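Notes on the October Visit of the Ekotov Puppet Theater

October 21, 2022

Readers of this blog will know that I attend family theater more often than most adults without a professional reason to do so. I have two nieces, a season subscription, and a long-standing interest in how touring productions are put together. The following notes concern the Ekotov Puppet Theater, which brought its production of The Lighthouse Bear to the Khoo Playhouse this month.

The Lighthouse Bear is adapted from a picture book and runs 86 minutes, including one intermission. It is recommended for children aged five and older. The story concerns a bear who is hired to keep a lighthouse during the winter and who must learn to stay awake. The plot is slight, and the second half depends a good deal on the music.

The production is directed by Aatos Hämäläinen, whose earlier work for the company I reviewed when it played the old Fenutix Hall. His approach has changed since then. The earlier show relied on hand puppets and a painted backdrop. The new one uses full-body figures, each operated by up to 5 performers, and a revolving set that serves as the lighthouse, the harbor, and the inside of a snowdrift. The change from harbor to snowdrift takes place in full view of the audience and was received with applause at the performance I attended.

The bear is the principal achievement of the evening. The operators wear gray and make no attempt to hide. After a few minutes one ceases to look at them. The head turns slowly, the shoulders follow, and there is a pause before every decision that the younger members of the audience found very funny. My younger niece has been copying the pause at meals.

I was less persuaded by the gulls. There are a great many of them, they speak mostly in rhyme, and the sound balance in the first act made several of their lines difficult to follow from the rear orchestra. The problem had been corrected by the second act. The songs are performed live by a small band at stage left, and the accordion part deserves particular mention.

A word regarding the venue. The Khoo Playhouse has replaced the seats in the balcony, and the sightlines from the front rows there are now very good for children. Booster cushions are available without charge from the coat check and should be collected before the house opens. The concession stand accepts cards only. Drinks with lids may be taken into the auditorium, while food may not.

Tickets for the main floor were $39 at the time of my purchase. Balcony seats were priced lower and, in my opinion, represent the better value for this production, as the pattern of the revolving floor can be appreciated only from above. Seats on the far left of the main floor should be avoided. The band platform blocks part of the harbor.

Parents of sensitive children may wish to know that there is a storm in the first act, with thunder and a period of near darkness. It is brief. An usher came through the aisles beforehand to let families know, a courtesy I would like to see other theaters adopt. There is no strobe lighting.

The printed program is worth keeping. It contains a cut-out bear with movable arms and a short article on the construction of the large puppets, with credit given to the Idico workshop for the joints and harnesses. I should have liked more detail on the weight of the figures and on how the operators rehearse together.

The company will continue its tour after the Khoo engagement. I intend to see the production a second time, from the balcony, and will add any corrections to this page.
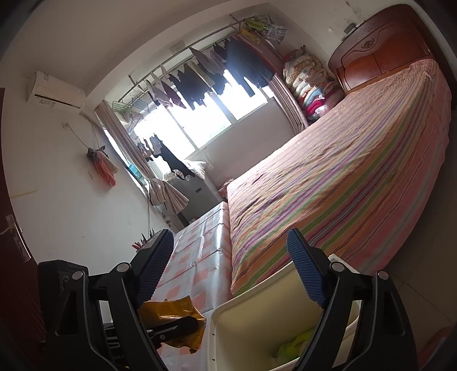 The same cream bin both times.
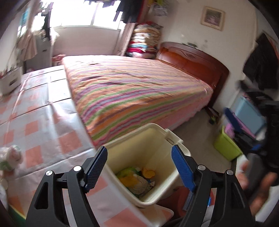
Is The Lighthouse Bear suitable for a child who has never been to the theater?

For most children aged five and older it is a good first show, provided they are told about the storm in advance. An aisle seat is advisable, and the intermission allows a family to leave at the halfway point if necessary.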